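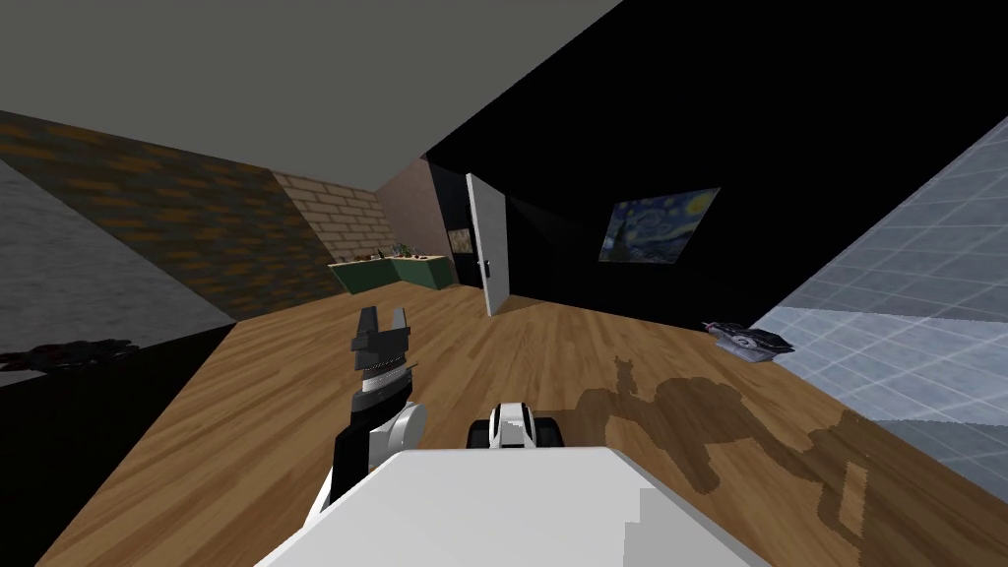

Kazimír Šimko acha que devíamos ter fechado o troço da falésia já em março, e que a sinalização nova só serve para as pessoas se perderem com mais confiança. Escreveu-o no livro de visitas do abrigo, em maiúsculas, e pediu que constasse deste relatório. Fica a constar.

Relatório de progresso, segundo período
Percurso pedestre Vedolitz–Cesier

Estado geral

O percurso está aberto em toda a extensão, exceto o desvio da ribeira, que continua aberto apenas para quem não se importa de molhar os joelhos. Dos 16 quilómetros previstos na candidatura, faltam marcar os dois últimos, entre o moinho e o largo de Cesier. O proprietário do lameiro autorizou a passagem em abril, retirou a autorização em maio e voltou a dá-la em junho, com a condição de o portão ficar sempre fechado. O portão chegou entretanto ao fim da sua vida útil e pedimos orçamento para outro.

Sinalização

Foram colocadas 175 estacas com marca amarela e vermelha. Seguimos o plano aprovado, que mandava pôr uma em cada cruzamento e outra cinquenta passos depois, para sossegar quem duvida. As vacas do planalto usam-nas para se coçar, de modo que as da zona alta apontam agora ligeiramente para norte. Vamos substituí-las por marcos baixos de pedra, solução que já constava da primeira versão do projeto e que foi cortada por ser cara.

O painel de Vedolitz tem o mapa certo e a legenda errada: a fonte aparece como miradouro e o miradouro como parque de merendas. A gráfica assumiu o erro e envia a nova chapa em setembro.

Troço da falésia

Recuámos o trilho para o interior, entre a cancela velha e a descida para a praia. Perde-se alguma vista e ganha-se bastante tojo. O piso é irregular, com lama de novembro a abril, e o desnível da descida mantém-se. Propomos passar a classificação de fácil para moderada. Tadhg Mac Carthaigh, que fez o levantamento do terreno, propunha difícil, mas chegou-se a acordo depois do almoço.

Ponte da ribeira

Atrasada. As vigas vieram com o comprimento da ribeira em agosto, e a ribeira em fevereiro é outra. A empreitada recomeça quando o caudal baixar. Até lá, o desvio faz-se pela estrada de terra, vira-se à direita no tanque e retoma-se o trilho atrás da capela.

Utilização

O contador da entrada norte registou 3.281 passagens desde a abertura. O aparelho não distingue caminhantes de cabras, e o rebanho sobe por ali duas vezes por dia, pelo que pedimos alguma reserva na divulgação do número. No abrigo assinaram o livro mais de 212 pessoas, entre as quais não há, que se saiba, nenhuma cabra.

Despesa

A rubrica das estacas está gasta. A da ponte está quase intacta, pelas razões acima. Pedimos a transferência de uma parte para o portão e para os marcos de pedra; o quadro segue em anexo, com as faturas por ordem de data.

Próximo período

Marcar os dois quilómetros finais até Cesier. Montar a ponte. Trocar a chapa do painel. Limpar o tojo do trilho recuado antes que o trilho volte a ser só tojo. Responder por escrito a Kazimír Šimko, que deixou morada.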